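Stameren Reading Rooms: progress report to the Zallport Fund
Period covered: January to April
Prepared by Edit Virág, project lead

The grant pays for three small reading rooms and the book stock that goes in them. Two rooms, Gazi and Turko, are open. The third is behind schedule because the lease was signed six weeks later than planned. We now expect to open it in June.

Book stock. We set out to buy 2000 books over the life of the grant. By the end of April 995 had been bought, cataloged and shelved. Most are in the children's section, which was the first request from parents at both sites. Large print is still thin. Two of the suppliers we wrote to had long waits, and we have moved that part of the order to a third.

Membership. Almost 600 people hold a card. Gazi has the larger share, mainly through the two elementary schools within walking distance. Turko signs up fewer people, but they borrow more per visit. Evening hours at Turko were moved to 5 p.m. to 8 p.m. in March after members asked for a later close.
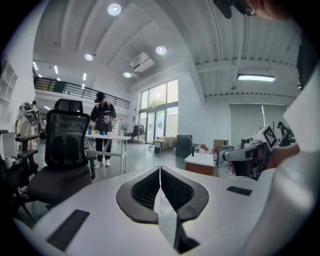
Hand-held equipment, with a square black-and-white marker on one unit.

Reading groups. The adult group at Gazi meets every two weeks and has a waiting list. We would like to start a second one in the fall if we can find a leader for it. The homework hour has been harder to staff. Four sessions were canceled in February when both tutors were out sick, and we have since added a name to the backup list.

Spending. We have used 55 percent of the budget. Rent is under plan because of the late lease. Shelving cost more than quoted, since the floor at Turko had to be leveled before the units could go in. We ask to move the unspent rent into the furniture line. No other changes are requested.

Next period. The main jobs are the fit-out of the third room, the large print order and a short survey of members at both sites. The survey results will be attached to the next report, along with the lease and the two shelving invoices.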